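Gripper Trials, Month Two: Two Fingers or Three?

So in January Torunn Nygård and I finally got both grippers working off the same controller, which ate way more evenings than we planned. The two-finger one (we call it Bralton) closes fast but pinches hanger hooks at an angle. The three-finger one, Grønli, is slower and so much kinder to sleeves!

We ran 254 grasps in all, with a 60 second limit on each. Bralton was quicker on the denim shirt. Grønli won on the gray hooded jacket, mostly thanks to a softer close – Torunn called that one early and I owe her a coffee.

The wrist camera bugged me more than either gripper. Thin metal hooks get lost against the pale wall, so I bumped up the exposure and tried again.

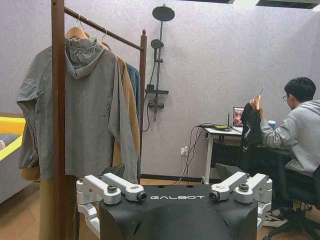
Still to do

Retune Grønli's closing speed, then rerun the coat grasps with Solveig Hellström timing.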